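Is the Smaller Bar Still a Bargain?

2020-09-05

I've been keeping grocery receipts since December, mostly out of spite. A budgeting app called Cindberg kept telling me I was overspending on "treats and extras," and I wanted to see for myself whether that was true or whether the app just files everything it doesn't recognize under treats. (It put dish soap there. Twice.)

So I have a shoebox of receipts now, and a few opinions, and most of them are about the word "value."

Take the multipack. Every store I go to has a wall of them, with a yellow tag that says value in big letters. What the tag means by it is anybody's guess. Sometimes the multipack is cheaper by the ounce. Sometimes it costs exactly the same as buying singles. At the Tinel near me I found one kind of cracker where the big box cost more per ounce than the small one sitting right next to it, and it had the yellow tag anyway. I asked at the register and was told the tags come from the main office. Fine, but somebody at the main office is printing them.

Then there's unit pricing, which is supposed to fix this. I'd trust it more if the units matched. One brand of rice is priced per pound, the next one per ounce, and the one on the bottom shelf per "serving," a number the company picks for itself. I can do the math. I can also do it wrong, standing there with a basket on my arm and somebody waiting to get past.

The loyalty card is the part I really don't buy. I signed up for the Ikow one because I was told the points add up. My balance after all these months is 1,010 points. I needed 2,433 for the first reward, and the first reward is $2 off. I also get an email from them nearly every morning. If a friend offered me that deal I'd wonder what was wrong with the friend.

People will say I'm being cheap about it and that $2 is $2. Maybe. But I know I've picked things up only because they came with bonus points, and that can't be coming out in my favor. I'd love to see what a store makes off each card. I've never seen that on a sign.

Which brings me to candy, the one aisle where I have no willpower and no spreadsheet. I'm convinced the bars near the register cost more than the same bars in the back of the store, and when I checked my receipts I was right at one store and wrong at the other. So much for my theory. I also can't prove that bars have gotten smaller, because who saves a candy bar to measure later? My memory says they were bigger. My memory also says I was taller than my brother.

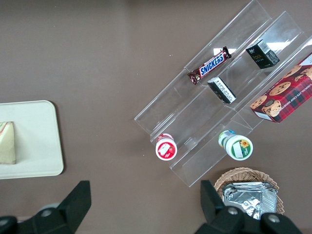
A Snickers on a clear tiered stand. Treats and extras, according to the app.

For the record, Cindberg says I spent $13 on candy last month. I went through the shoebox and got a different number, a higher one, so the app is wrong in both directions. I'm keeping the receipts and dropping the app. The Ikow card can stay in the drawer until the points expire, and I still haven't found where they say when that is.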